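Correa Open-Case Parts Records

Version 2

Summary

Correa is a set of about 400 short records covering the inside of opened computer cases. Each record names a part, where it sits, what holds it in place and what has to come off before it can be reached. The records were written for people who repair, strip or refit used machines and want consistent names for small parts.

The set covers motherboards, processor sockets, memory slots, expansion slot brackets, power supplies and the sheet metal that carries them. Monitors, keyboards, laptops and loose cables are out of scope.

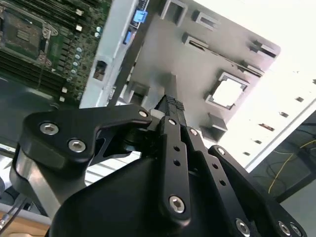 Photo: Heloísa Fagundes / Mostodgate

Chassis metal

Sheet metal is recorded separately from the board. The fields used are tray, rail, side panel, standoff, cutout and slot. A standoff stamped from the tray is entered as "stamped." One that unscrews is entered as "threaded." If the type can't be determined without lifting the board, the field is left blank.

Cutouts get their own entry when they pass all the way through the tray. Shallow recesses do not. Ports set into a rail belong to the rail, even when their cable runs to the board.

Processor and socket

The socket, the retention frame and the latch are three entries. Earlier records merged them under "CPU holder," and some of these have not been split yet. Search for both terms.

The processor is never assumed. The field "cpu_present" takes yes, no or unknown, and it describes the case as found when the record was opened. If a processor is removed or fitted later, a new record is made and linked through "prev_id."

Printed text on the heat spreader is copied only when all of it can be read. Partial readings go in "remarks" and should not be used for lookups.
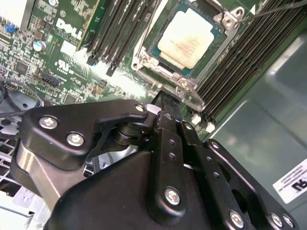
Memory slots are recorded by bank. A bank is a group of parallel slots with no other component between them, and a board may have more than one. Position is given relative to the processor socket, with the board logo upright where there is a logo. Latch color is recorded as seen and has no fixed meaning across makers. Do not use it to work out channel order.

Labels on the board and labels on the case wall go in different fields ("board_label" and "case_label"). They get mixed up often in older Prorneck exports, so check these two first when importing.

Case orientation

All positions assume the case is lying on its side with the open side up. Records made from upright cases were converted by hand. "Wall" means any side of the case that stands vertical in this position.
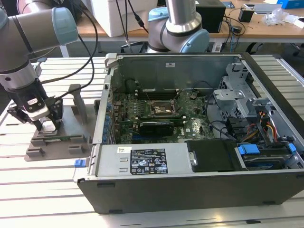
Computer tower on its side with the side panel removed.

File layout

records.csv: one row per part, 23 columns
terms.txt: accepted part names and the older names they replace
links.csv: pairs of records for the same case at different times
changes.txt: edits since version 1

Files are UTF-8 with comma separators. Empty cells mean not recorded. The word "none" means checked and absent.

Known problems

Power supply ratings are missing from most of the first batch. The rating label was out of view when those cases were logged.

Expansion cards are listed by shroud color and slot only. Model names were dropped in version 2 after too many mismatches.

Screw types are given as drive only (hex socket, Phillips, Torx). Length and thread are not included.

Contact

Corrections go to Heloísa Fagundes at Mostodgate. Include the record ID and the column name. The Fosix mirror is updated every October and may be behind the main copy.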